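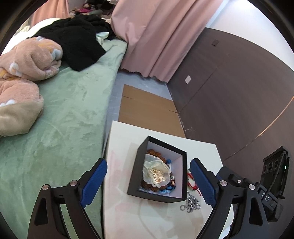
From: Escobedo Library Network, Children's Selection Office
To: Picture Book Reviewers list
Date: 21/09/2021
Subject: Re: Review copies for the winter list

Reviewers are asked to note the revised arrangements for the winter picture book list. Reviews of the Bravero and Kokel titles should reach this office by the first of December. Each should run to no more than 400 words and state a recommended age range. Bilingual editions are to be reviewed as separate titles.

In reply to the question quoted below, unbound proofs may be reviewed, provided the reviewer notes that the artwork is not final. Finished copies will be forwarded when the publisher supplies them.

> The Zeltness branch has received 23 titles for review, of which
> seven are unbound proofs with some color pages missing. Are we to
> review these now or hold them until finished copies arrive? We
> would also like to know whether the wordless books need a
> reading level.

Wordless books do not require a reading level. An age range is sufficient.

Children's Selection Office
Escobedo Library Network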